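Housewares Repair Basics, handout 4
Cases, grilles and small parts
2021-01-27

Read before the bench session. Bring last handout too, the Lam chart is on the back of it.

1. Looking before opening
Unplug. Wait 15 minutes. Then look at the outside from low down, not just from the top. Most people skip the underside and thats where dust and grease collect.

Curved cases: wipe with a damp cloth, follow the curve, no scouring pads on satin finishes. Same rule as for the Kadonik units in December.

Mesh strips: dry brush only, soft bristles. Work along the strip. No pins in the holes.

Pegs and other small hanging parts: note how many, which way they point, any marks near the top. Draw them. An angled one might be bent or might be made that way, check the parts sheet before you push on it.

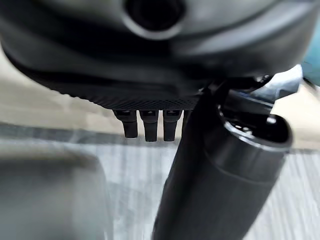
2. What goes in your notes
- finish and color of the case (dark gray, satin, etc)
- openings: shape, rim or no rim
- mesh: where it starts and stops
- pegs: one line each, left to right

Keep it short, 110 words max. Sketch doesnt count toward the limit.

3. For next time
Read Flerkach handout, page 13. Kunormont parts sheet is in the folder by the door, please put it back in teh folder after.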